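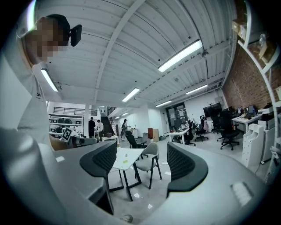

Hamish Sutherland asked after the last report whether the move to cloud storage would be finished before the old server contract runs out. He also wanted to know why the monthly bill had gone up when the plan was to bring it down. Both are fair points, and they are taken first.

The move will be finished in time. The contract on the old servers ends in April, and 804 of the 1,079 shared folders are now on Ceneo. What remains is mostly the accounts archive and the older design files. These are large but rarely opened, so they can be copied overnight without getting in anyone's way.

The bill went up because we are paying for two systems at once. We keep each old folder in read-only form for 14 days after it is copied, and during that time it is stored twice. The overlap was in the original budget, but under "support" -- it should have had its own line, and it does in the new spreadsheet.

Work done this period

Sign-in for all staff now runs through Zeradix. People use one password and a code on their phone. The Latuheru office changed over first, on a Thursday, and the main office followed the week after. Most of the help requests were about phones that had been replaced without the new number being passed on to us.

Backups have been set up with Trendus and run every night at 2 a.m. We did a test restore of the payroll folder and compared it with the original. The files matched. Permissions on two subfolders did not come back correctly and had to be set by hand. Trendus has sent a fix, which we have installed but not yet tested.
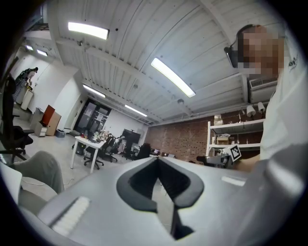 Problems and delays

The internet line at Latuheru is slower than the supplier's survey said it would be. Large uploads from there were holding up video calls, so we now limit them during office hours. A faster line has been ordered. We have no install date yet.

File names caused more work than planned. The old server allowed characters that Ceneo rejects, and up to 200 files in a single folder had to be renamed before it would copy. Melur Wijaya wrote a script that does the renaming and keeps a list of the old names. The list is saved in the project folder for anyone who can't find a document. 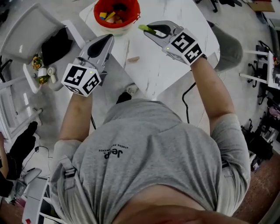
The script does not fix links inside spreadsheets. Those still have to be checked by the people who own them, and finance has asked to do theirs after the quarter closes. We have agreed to that.

Next period

- Copy the accounts archive and the remaining design files
- Repeat the payroll restore test with the Trendus fix in place
- Turn off the old mail gateway
- Hold a second training session for Latuheru staff

No extra money is requested at this stage. If the new line is late, we may ask to extend the old server contract by one month -- the supplier has said this is possible but has not given a price.

Reading time: 3 minutes

Related items
Choosing a backup schedule
Zeradix sign-in: setup notes for staff
Cloud storage budget, revised
Previous progress report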